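Ticket 3460: Verse notes attached to the wrong reading in Samuel
Product: Stutik text comparison, desktop
Reported by: Kartini Ismail
Handled by: Puspita Goh
Status: Open (was closed, reopened by reporter)

Kartini Ismail, first report
In the parallel view for 1 Samuel 17 the footnote saying "shorter in the Greek" is hung on the Hebrew column. It tells my students that the Hebrew is the short text, when the Greek is the one missing the verses where David brings food to his brothers. I have the Teoh notes set loaded and nothing else. I doubt this is a display problem. It looks to me as if somebody matched the notes by verse number and never read them.

Puspita Goh
Thanks for the report. Please clear the notes cache, reload the Teoh set and try again. We think an old index is being read.

Kartini Ismail
Cleared and reloaded. Same result. I then removed the whole set and installed it fresh on a second machine that has never had an index, old or otherwise. Same result again. So I don't accept the old index explanation.

Puspita Goh, January 11, 2023
Update 4 went out with a fix for column order. Marking as solved.
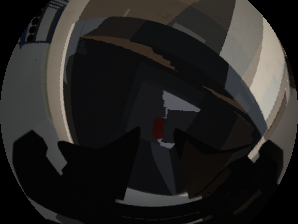
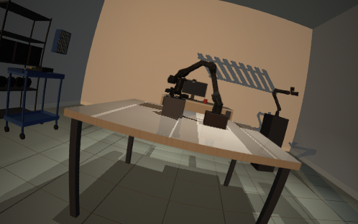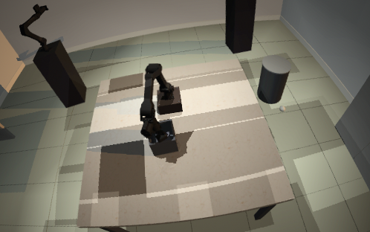
Attachments, 3 renders. First one is the round view, the other two show the table.

Kartini Ismail
Reopening. Column order was never my complaint. With update 4 installed, 126 notes in Samuel still sit on the wrong column by your own export log, and the one in chapter 17 is among them. Did anyone open chapter 17 before marking this solved?

Puspita Goh
I had checked chapter 1 only, sorry. I have now opened 17 and I see the same thing you do. The Teoh file gives each note a witness code, and our importer reads the code for the Greek as "base text" when the field has a trailing space. The December build handled that space correctly. I don't know yet why the change was made.

Kartini Ismail
That I can believe – it fits what I see. It would also explain Jeremiah, where the Greek is shorter and the chapters run in another order. Please check there before telling me it is fixed. A note on the wrong column turns a fair remark about two old editions into a false one, and a reader without Hebrew has no way to catch it.

Workaround until then: in Notes, set Source to "Serkgate" and turn off "Follow base text". The notes drop to the bottom of the page, but the labels are right. Tested on 2 machines.

Puspita Goh
Workaround confirmed here. Importer bug passed to the Clillthorpe office, Jeremiah added to the test list. Leaving this open.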